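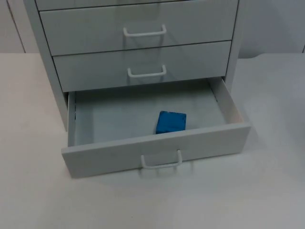
*Drawer station, bottom drawer open, blue block on the drawer floor.*

**4/13/24 – Shemweta cell, notes on draft handling rules**

Reviewed the draft with Nazar Ostapchuk before it goes to Jenitz for comment. Record of what was agreed:

- A drawer task begins with one drawer open and the others fully closed. A drawer left partly out is to be logged as a setup fault, form 882.
- Both arms are to be parked clear of the cabinet before anyone reaches into the drawer. The earlier wording ("arms stationary") is withdrawn.
- Speed limit near the open drawer is 200 mm/s. Applies to manual jogging as well.
- Nothing except the test object may be stored in the open drawer.

Section 42 (approach to fixed hardware) took most of the session. The Estton version treats handles and hooks as part of the cabinet and gives them no margin of their own.

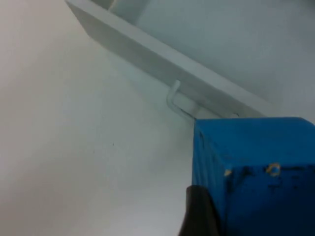 Nazar's position is that thin wire parts should have a separate keep-out zone, entered by hand in the cell file. I agree, but the size of the zone is still open. The Drendico rules set one value for all fixtures and we have no test data of our own to support that.

Worn blocks: chipped or scuffed paint is acceptable for practice runs. Acceptance runs require a block in sound condition, with its condition noted on the run sheet. Ticket 2486 remains open until that line is in the draft.

To do – revise section 42, send to Nazar, ask Jenitz who signs for the cell file.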